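Comparing two gripper controllers in simulation: an interview with the Brunport test group

20 Mar 2022

Brunport spent most of January running two gripper controllers against each other in simulation. The first, Dromura, closes on a fixed width profile. The second, Getari, adjusts closing speed from the wrist view. We spoke to the engineer in charge of the comparison, who asked that the results be read as a controller test only.

The arm model, the finger geometry and the friction settings were held constant. "If you change the fingers and the controller together you have learned nothing about either," the engineer said. Each controller received the same 700 start poses, generated once and stored with their random seeds.

Flat items were included early because they leave little height for the fingertips to work with. A framed picture was one of the items in the set. 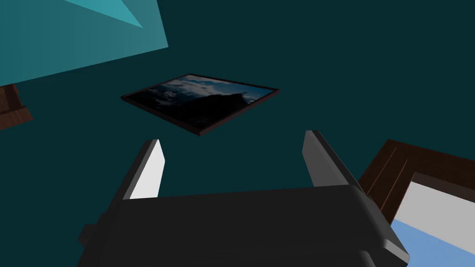
Wrist view with the fingers open and a framed picture ahead of the tips.

"Thin objects expose height error," the engineer said. "Three millimeters too high and you close on air. Three too low and the contact solver starts pushing the arm back." Dromura failed mostly in the first way. Getari failed less often on thin items but took longer, with a median of 440 milliseconds added per close.

The combined log holds 3231 close commands, retries included. Of these, 1381 came from Getari. The engineer attributed the difference to Dromura's retry rule, which reopens and repeats without changing the approach height. "We left the rule in. It ships that way, so it gets tested that way."

Upright and irregular shapes were handled as a separate group. On a bulging body the contact point moves as the fingers close, and a small lateral offset can tip the object before the second finger arrives. Centering before closure was therefore scored separately from the grasp itself.
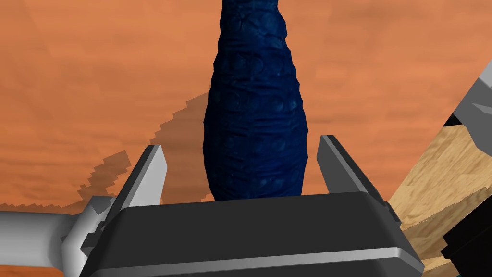
Selvanayagam, reading a draft of these results, objected that a centering score taken from simulation says little about a real wrist camera, where exposure and motion blur shift the apparent edge of the object. The engineer accepted the point in part. Blur was not modeled. Camera offset was, at two levels, and Getari's centering degraded at the larger one while Dromura's did not, as it makes no use of the image.

Asked which controller the group would keep, the engineer declined to pick one. Dromura remains the default for boxes. Getari will be run again with a shorter filter window and the same stored poses.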